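From: Marjan Hashemi
To: Members list, Paquette Building Owners' Association
Date: 2018-04-12
Subject: Re: Stone surfaces and the annual sealing schedule

Genivaldo Pacheco wrote:
> Could the office confirm whether the sealing of stone
> surfaces is covered by the regular assessment this year?
> My unit received a notice for $388 and I understood
> that the work had already been budgeted.

Dear Mr. Pacheco and members,

Thank you for your inquiry. The regular assessment covers stone in the shared areas only, namely the lobby and the mail room. The budget line for that work is $3,388, and it was approved with the annual plan. Stone inside a unit remains the responsibility of the owner. The notice you received is an offer from our contractor, Prolteo, and carries no obligation.

Owners who wish to accept the offer should reply to the office in writing by May 16. Work in each unit will take one day, and counters must be cleared the evening before. 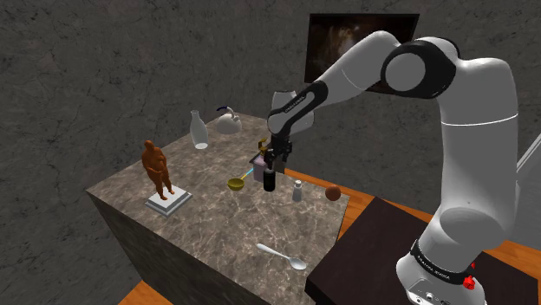
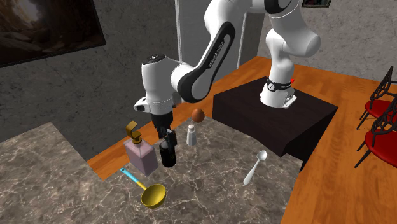 Stone finish and orange-toned wood floor, first view; the wood floor again, second view.

Several members have also asked about wood floors. These are not part of the Prolteo offer. Floor refinishing continues to require a separate request - the form has not changed - and the office asks for five business days to review it. Please do not schedule a floor crew before you have our reply.

Mr. Pacheco, if you paid the $388 in the belief that it was an assessment, please send a copy of the receipt and we will arrange a refund.

Respectfully,
Marjan Hashemi
Office of the Association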